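Skellier hand grippers (pair), 5 weeks in
Review by Shalini Mathur, 7/27/23

Bought the pair for 599, own money. Short version: good kit, annoying trigger, would buy again. Four stars.

What I use them for: teaching laundry. You do the job yourself with a gripper in each hand and the recording goes off to train the arm later. No headset, no leader arm bolted to a desk. Pick up and go. Had a Tasetti remote setup before this and cloth was a misery on it, always half a second behind your hands.

Fingers first. Yellow ones with the slots in. Really good on thin cotton, they take a corner or a sleeve without bunching up half the shirt with it. Pillowcases fine too. Thick blankets, no, don't bother, you end up wrestling.

Shirts and a pillow, bedroom session:
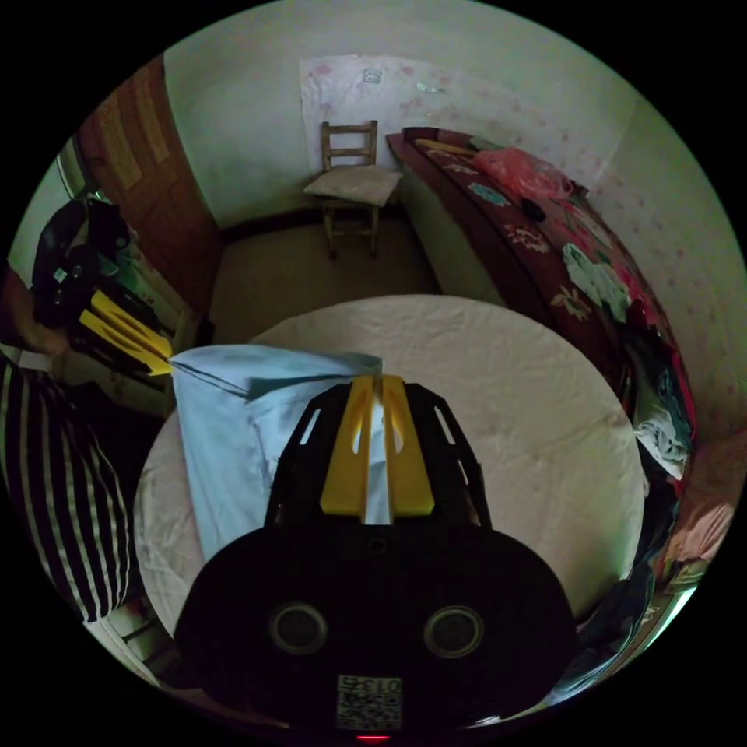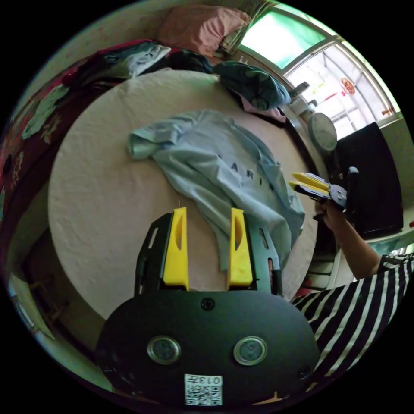
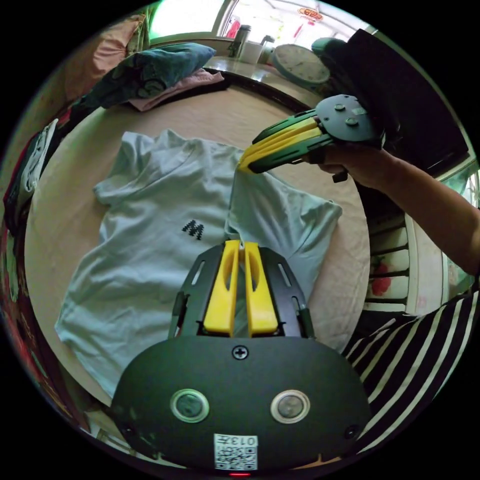
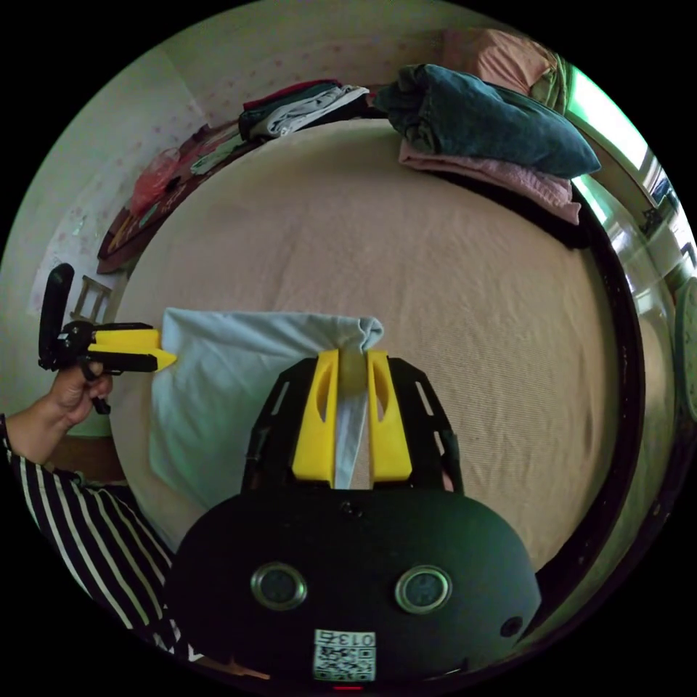

Trigger is too stiff. By the end of a long afternoon my index finger is done for. Ezequiel has bigger hands and says its fine, so try before you buy if yours are small.

Weight ok. Balance a bit nose heavy when you reach across a matress.

Software: meh. Did 51 takes in one go and 9 came back flagged for tracking, all of them where I'd turned too quick. Slow down at the corners and it mostly behaves. Would like a beep when it loses you, finding out afterwards is a pain.

Manual is thin. Skip it, the Bermúdez forum thread is better.

Support answered in a day when I asked about spare fingers. Sold seperately, bit cheeky at this price.

Not tried it on kitchen stuff yet. Guadalupe wants it for dishes next, will update if she gives it back.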